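Filed under: Talks & Write-ups > Small Boards

Speaker notes, Skelumcombe makers' evening

Slide 1. What I was promised

Start with the claim on the Likico product page: plug in the hub board, hang several sensors off one I2C bus, "no configuration". Pause. Ask who has believed a sentence like that before. Hands up, including mine.

Say what I was building: a logger for the shed in Arnetville, two temperature sensors, one light sensor, a small display. Nothing clever.
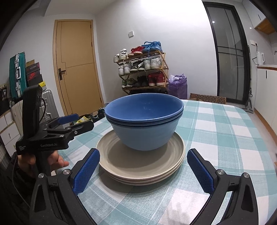
Slide 2. Addresses

Both temperature sensors ship with the same address. The hub is meant to hide this by switching channels. It does, if you remember to select the channel before every read. The sample code selects it once, at start-up, and then reads whatever answers. I had two lovely matching graphs for most of August and thought the shed was very evenly heated.

Advice: put your thumb on one sensor. If both lines go up, you have one sensor.

Slide 3. Pull-up resistors

Every breakout board brings its own pair. Put them in parallel and the total drops. Forum wisdom says it's fine. Mine was fine on the bench and threw 17 read errors overnight on a longer cable. I cut the pull-ups off the display board and got 2. I don't claim that proves much, as I moved the cable as well. Say so out loud before someone at the back does.

Slide 4. Tosh

Tosh is my logging script, and the name is fair. It waits 200 milliseconds after each channel change. Do I need that long? Probably not. I tried 32 and it looked all right, but "looked all right" is how I got the matching graphs. 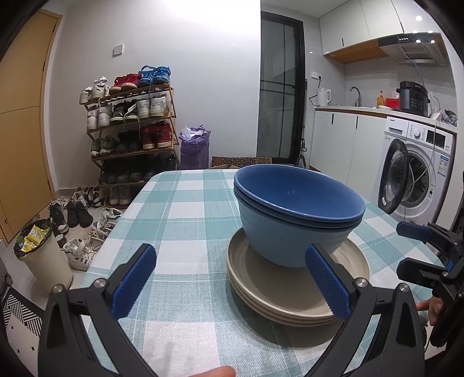 Blue bowls stacked on beige plates, checked cloth.

Slide 5. Would I buy the hub again?

For two sensors, no. Some have an address pin you can tie high, and that costs a bit of wire. For six, maybe, if they fix the sample code. I've reported it. No reply yet.

Questions. If asked about the wireless version: haven't tried it, don't trust it. Bring the spare cable.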